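Contacts imported from store export show as "pending" and are skipped by the mailing sync

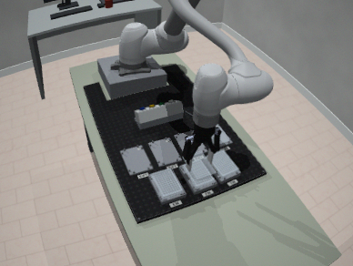 Sigrun Moen
Member, Store Integrations board

We run a small lab supply shop on Moton and send our newsletter through Besnard. The connector is installed and authorized, and new orders create a contact in Besnard within a minute or two. The problem is the older customers. I exported them from Moton as a CSV (about 2,000 rows), uploaded the file to the list "Store customers", and the import finished without an error.

Of those rows, 396 have the status "pending" and do not receive anything. The rest are "active". I compared a few by hand and see no difference in the email column. Deleting a pending contact and adding it again by hand makes it active, but I don't want to do that for all of them. Running the sync again from the connector page changes nothing.

Double opt-in is off for this list. What sets the pending status, and can it be changed in bulk?

trodville_web
Try disconnecting the app and connecting it again. Fixed a sync problem for me last May, though I was on a different store platform.

K. Wullier
Regular contributor

Reconnecting won't change this. The connector only writes contacts that have an order event after the install time, so it never touches the rows you uploaded.

The status comes from the consent column. Moton exports it as "accepts_marketing" with three possible values: yes, no, and blank. Blank means the customer checked out before the consent box was added to your checkout. Besnard maps yes to active, no to unsubscribed, and blank to pending. Double opt-in is a separate setting and has no effect on uploads. A contact added by hand skips the mapping, so yours came back as active.

To check, open the CSV, filter accepts_marketing for blanks, and compare the row count with your pending count. If they match, do the following:

1. In Besnard, go to Lists, Store customers, Segments, and create a segment where status is pending.
2. Export the segment. Keep the contact ID column.
3. Add a column named consent and enter yes only for customers whose permission you have on record somewhere else, such as a paper form or an old signup list.
4. Upload the file with "Update existing contacts" checked. If you leave it unchecked, every row is rejected as a duplicate.
5. Wait for the import to leave the queue before you run the connector sync.

Save the file as UTF-8. The importer reads the first 50 rows to guess the column types, and if consent is blank in all of them it gets dropped from the mapping screen. Sort the filled rows to the top.

Sigrun Moen
The blanks match, 396. Sorting was needed, the column was missing on my first try. I had signup forms for some of the customers and those are active now. I am leaving the others as pending.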